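Heat Pump Water Heaters: Questions for an Installer

12th December
3 min read
19 comments

Ernavix fits heat pump water heaters in single-family homes around Randitz. The owner of the company started out in plumbing and moved over to electric equipment when customers began asking about it. We spoke at the shop on a slow morning between jobs.

The first thing most callers want to know is whether the unit will fit. "They measure the old tank and think that settles it," the owner said. "The new one is usually taller, and it needs air. If your old heater sits in a tight closet, we have to talk about a louvered door or a duct."

Garages and basements are the easy cases. The unit pulls heat out of the room, so the space gets a little cooler while it runs. In June people like that. In winter they ask about it, and the owner tells them to keep the door to the house shut and see how the first month goes.
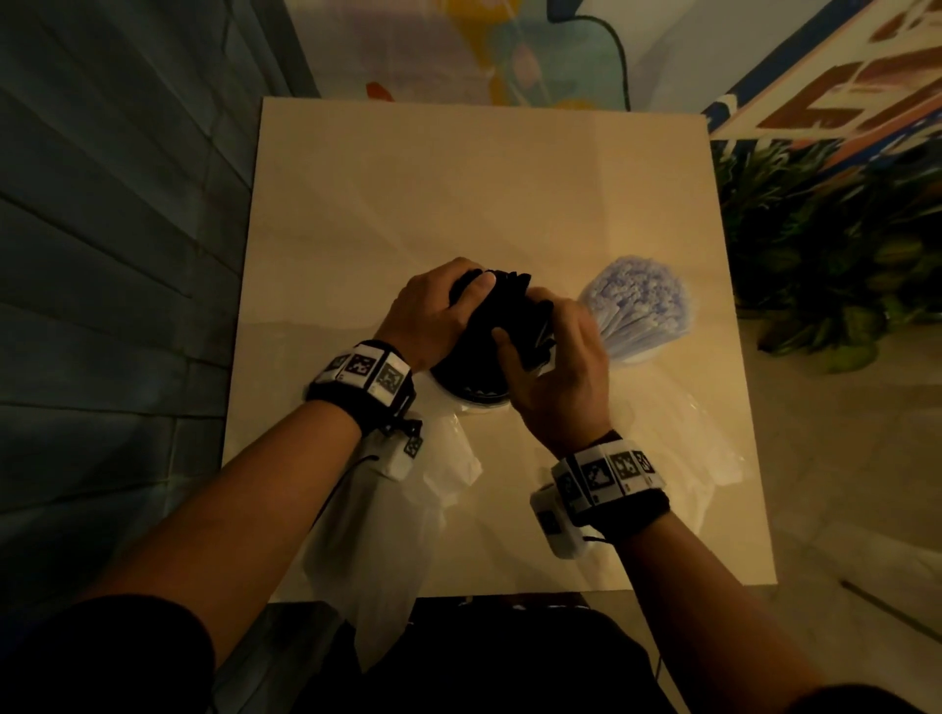
Noise comes up next. The owner compares it to an older refrigerator and will not put one against a bedroom wall without warning the customer. "I've moved 3 of them after the fact. It's a full day of work each time, and I'd like to not do it again."

On price, the owner was direct. A recent job in the Arham neighborhood came with an extra 860 dollars for electrical work, on top of the heater and labor, after the panel was found to have no room for a new breaker. "I put that on its own line in the quote. If a bid comes in as one number, ask for it to be split up."

Rebates are handled by the customer at Ernavix. The company supplies the model number, the invoice and a copy of the permit, and the homeowner sends in the form. The owner used to file the paperwork for people but stopped when the rules kept changing. "Read the form before you sign with anybody, me included. Some of them want approval before the work starts."

Upkeep is light. There is an air filter to rinse, and the drain line should be checked for clogs. In the Shao subdivision, where the water is hard, the owner also suggests flushing the tank every year.

I asked who should wait. "If your gas heater is two years old and works fine, leave it alone," the owner said. "Get the panel looked at now, though. Then when the tank does go, you're not picking a replacement in one afternoon with no hot water."

62 shares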